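Camera swap week at Tredix

March 12, 2018

A quick bit of news from our end – we've finally started putting the two new head cameras against each other, and I've been glued to my screen ever since! Larasati Govindasamy set up the runs in our simulated living room, the one with the parquet and the green sofa, so we can swap Prunel for Saarinen without unscrewing anything.

We're doing 55 runs per camera, with the same start points and the same controller (Gurkedetti, still on the old settings, sorry). After the first 11 I'd have put my lunch money on Prunel. It copes nicely with furniture legs, but the shine on the floorboards bothers it more than I expected, and it stopped dead 6 times in one afternoon.
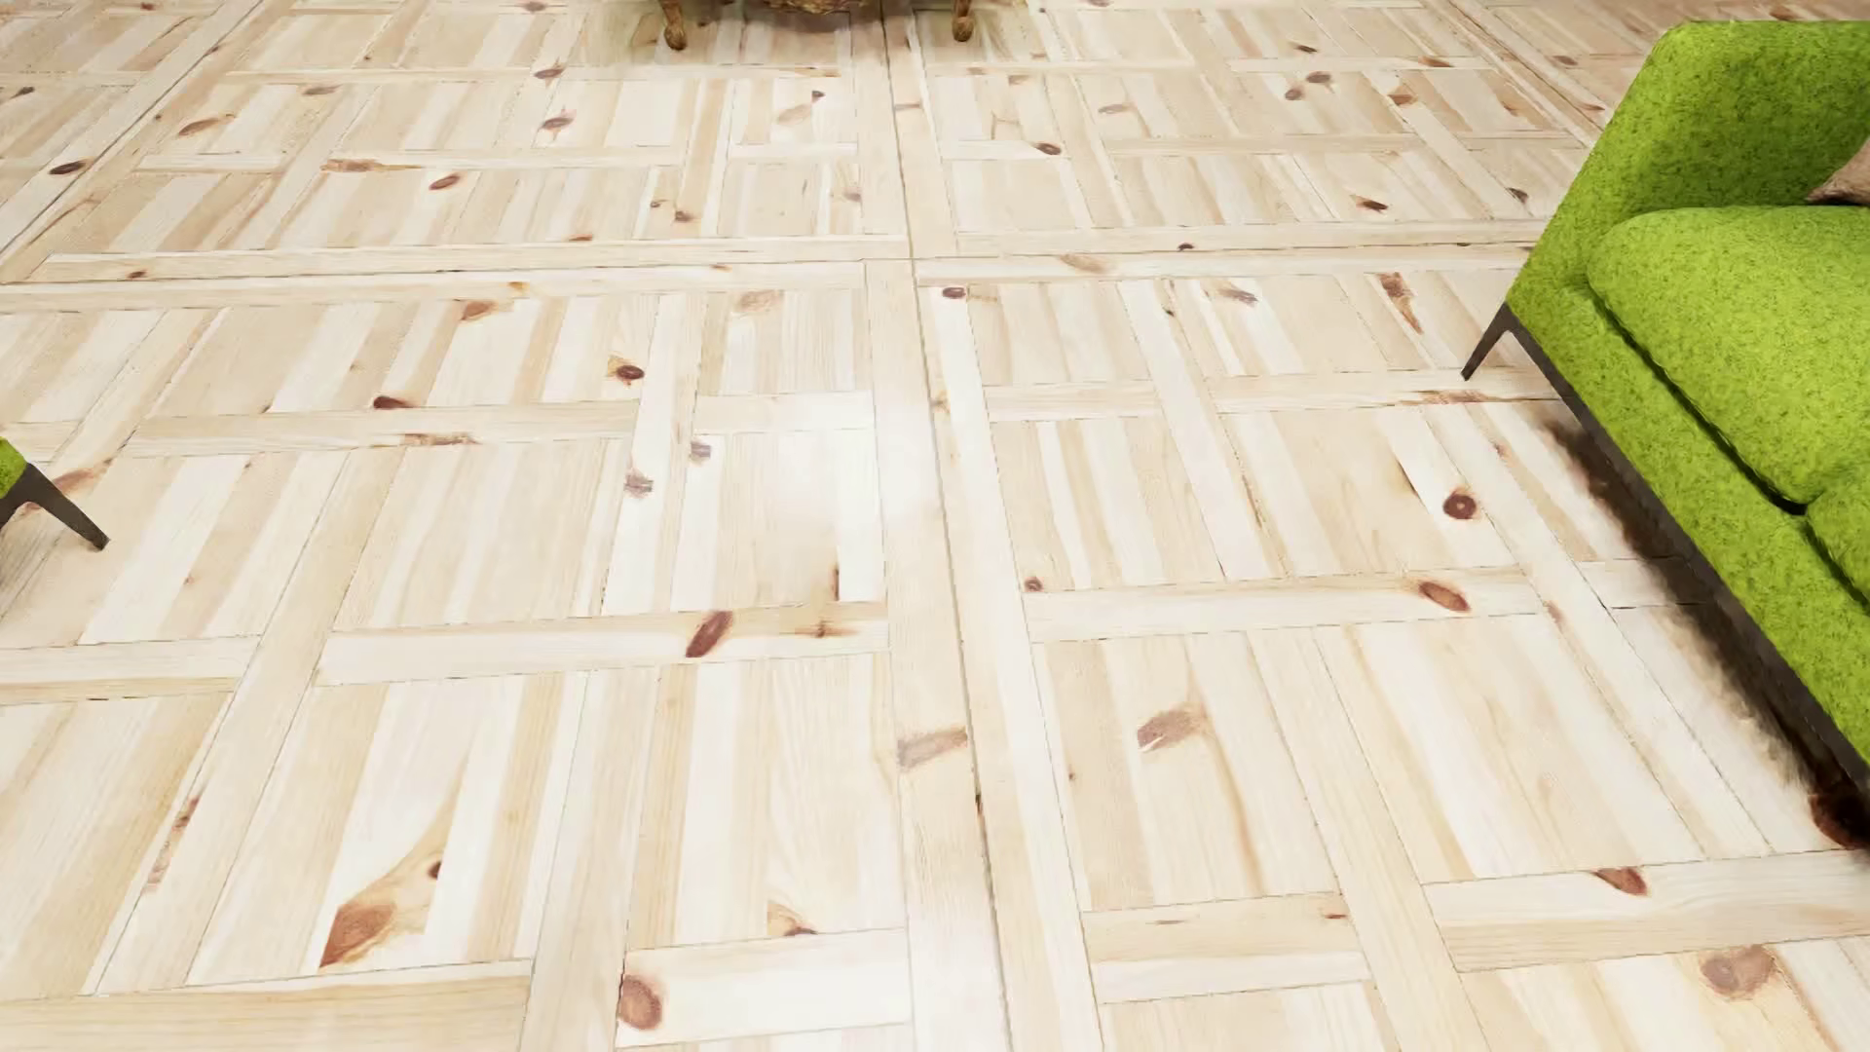
Saarinen is slower to start up and a bit of a pain to calibrate, but it drifts less on the long straight bits and I'm coming round to it. Larasati isn't – she wants to see both of them with the lights turned down first, and she's probably right.

The arm tests come after that, later in March if the new wrist mounts turn up. I'll post the full table once the last runs are in.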